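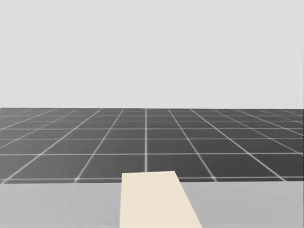

*Submitted by Felicja Wilczyńska, Mosel data collection – 7/29/21*

**To:** Tsung-han Fung, Cokimance
**Re:** Mosel progress, simulated two-arm demonstrations

**Where we stand**

We have 384 accepted demonstrations in simulation for the slab task. The plan called for that many by the end of this quarter, so we are on schedule. All were recorded by people driving the two simulated arms by hand. None were scripted.

The task is the one agreed on in the proposal. A flat, cream-colored block lies on a light gray tabletop, and the operator has to pick it up with both arms and set it down again at a target pose. We kept the surroundings plain for this first set: a gridded dark floor, a pale backdrop, nothing else on the table. Every recording begins with both arms outside the camera view, so the first image the learner gets is the table and the block alone. The block's angle changes from one recording to the next.

**What changed since the last report**

We dropped the old start position, which had the grippers already hovering over the block. Policies trained on that data did poorly whenever the arms started anywhere else. Moving the start out of view made each recording longer by some 4 seconds, and it slowed the operators down for the first week. They have since caught up.

We also rewrote the acceptance check. The earlier version only looked at where the block ended up, and it let through recordings in which the block was shoved into place with one arm. The new check requires contact from both grippers during the lift. We ran it over everything collected before the change and threw out 60 recordings. Those are not in the total given above.

**Problems**

The block has the same shade across its whole top face, and from the main camera its thickness is hard to judge. Operators tended to close the grippers too low and hit the table. We gave them a second view from the side while they drive. That view is not saved with the training data, so the learner still works from the main camera and the joint readings only. Whether that is enough is an open question. If it isn't, we will have to save the side view too and record part of the set again.

The Susesside machine that stores the recordings filled up twice. No accepted data was lost, but we did lose two afternoons of work. Older raw files now get moved off every night.

**First training run**

We trained one small policy on half of the set to see if the data was usable. It reaches for the block from both sides and usually makes contact. The lift is unreliable – the left arm tends to start before the right has closed. I would not read much into this yet.

**Next**

- Train on the full set and compare with the half-set policy.
- Add a second block size and begin collecting with it.
- Vary the floor and table colors, using the Shih scene tools.
- Decide on the side view before any of the new collection starts.

We are not asking for a change to the budget. The one item I need from you is a yes or no on extending the operators' contracts through October, as the second block size depends on it.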